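Desk and Pen Tray Questions
Answers from the Collet workroom, updated in September

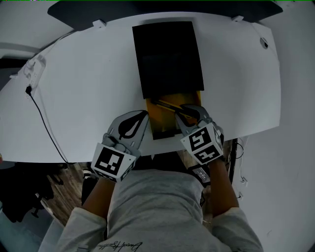 We receive many letters about how to arrange a desk and how to keep it arranged. Capucine Coste has collected the questions which come most often, and she answers them on this page. If your question is missing, please write to us through the contact form. We read in English and in French.

Where should the pen tray stand on the desk?

In the middle, in front of the sitting person, or a little to the side of the hand which writes. Many people push it to the far corner and then stop using it, and the pens stay lying on the desk. Your hand must reach the tray without your back leaving the chair. Please try this before you decide the place.

How many pens should I keep in it?

We advise up to 7. This includes the pencil and the marker, if you use one. More pens will lie on top of each other, and you will always take the same two from the top. The others can go in a drawer or in the box with the spare paper.

My tray is too short and the pen does not lie flat. Is this a problem?

It is not a serious problem. A long pen may lie diagonally, with its ends on the two opposite edges. Only take care that it does not lie with most of its weight outside the tray, for then it will roll down when you touch the desk. If all your pens are too long, it is better to exchange the tray for a longer one. For exchanges with us, the tray must be clean and without ink.

Which colour of tray do you recommend?

For a white desk, a strong colour such as yellow or red is practical. You find it quickly in the morning, also when there are papers around it. On a dark desk we like a pale tray. The Ameo tray is sold in yellow, grey and green. The Tramell tray exists only in grey.

Can I keep other things in the pen tray?

You can, but then it becomes a tray for everything. Coins, keys and paper clips are heavy or small, and they go under the pens, where they scratch the floor of the tray. For clips we suggest a small pot with a lid. Rubbers are permitted, of course, but they leave crumbs and you will have to empty the tray more often.

How do I clean ink from the tray?

If the ink is fresh, take a paper towel and press it, do not rub. Then wash the tray with warm water and a little washing-up liquid. For old ink, leave the tray in the soapy water for 5 hours and use a soft brush in the corners. Do not put it in the dishwasher. One customer has done it and the tray came out with a bent edge.

And ink on the white desk top?

Use a damp cloth first. If a shadow remains, put a few drops of household alcohol on a cotton pad and try it on a place which is not visible, for example under the edge at the back. Wipe afterwards with clean water. Please never use the rough green side of the sponge on a white surface. It takes away the shine, and in this dull place the dirt will stay more easily than before.

What is the advantage of a curved front edge?

The forearms rest on it more softly than on a straight edge with corners, and you do not hit your hip when you pass. The disadvantage is that a ruler or a drawing board has no straight line to lean against. If you draw a lot, you should think of this before buying.

Can I attach a lamp or a panel on the curved side?

No. Clamps need a straight edge, or they hold at one point only and turn with time. Please attach them at the back or on the short sides. Before you tighten a clamp, put a piece of felt between it and the desk.

I share my desk with another person. How do we divide it?

The simplest way is to have one tray for each person, in two different colours, and to leave the middle free in the evening. We have done it so in our own office for 6 years. Before this we had one tray for everybody, and there was a discussion about pens almost every week.

How often should I tidy the desk?

A little each day is easier than a lot each month. Before you leave, put the pens back in the tray, make one pile of the papers and wipe the place where your hands were. Once a month, take everything off the desk, also the heavy things, and clean below them. Try all the pens on a piece of paper on this occasion and throw away the dry ones.

Which sheets do you advise for a writing pad?

We sell the Trendow pad, which has 200 sheets and a stiff back. It is rather thick, so for small desks you may prefer to take off half of the sheets and keep them in a folder.

Do you deliver desks already mounted?

The trays and pads are ready for use. The desks come in two parcels, with the legs separate. For the mounting you should be two persons, as the top must be turned over and it is heavy. Lay a blanket on the floor first.

A screw is missing in my parcel. What should I do?

Please look first inside the cardboard corners, where the small bag is often hidden. If it is not there, write to us with your order number and the letter which is printed beside this screw in the instructions. We send it by post without cost.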